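Cell 6 — Pre-run inspection, small appliance station
Site: Nommont, room 529
Inspector: Rehema Rweyemamu
Second reader: Tumaini Kirui
Day: Wednesday

1. Emergency stop reachable from operator position. PASS

2. Arm speed limit set to teach value. PASS
Comment: Limit had been left at the run value. Reset before item 3.

3. Wrist housing and gripper fasteners tight. PASS
Comment: Two screws took a quarter turn. Recheck after the next shift.

4. Cable at the wrist has slack through full joint travel. OPEN
Comment: Clears on the taught path. Not checked at the joint limits — Kirui to repeat with the arm in manual mode.

5. Appliance power cord outside the arm path. PASS
Comment: Cord runs to the left, arm enters from the right. Keep it this way.

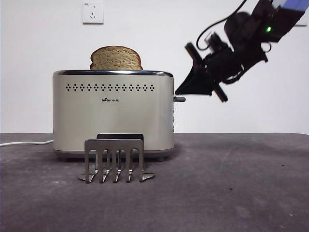 Station 6, gripper near the toaster lever, bread in slot, rack in front.

6. Rack position marked on table. FAIL
Comment: The rack stands directly in front of the toaster and overlaps its base. Tape the foot positions before the Hikmont program is loaded.

7. Contact force limit for lever press entered and signed. PASS

8. Hot surface rule posted. FAIL
Comment: Sheet missing. No hands inside the marked area until the toaster has been unplugged and left to cool.

Result: not released. Items 4, 6 and 8 to be closed by Kirui and countersigned.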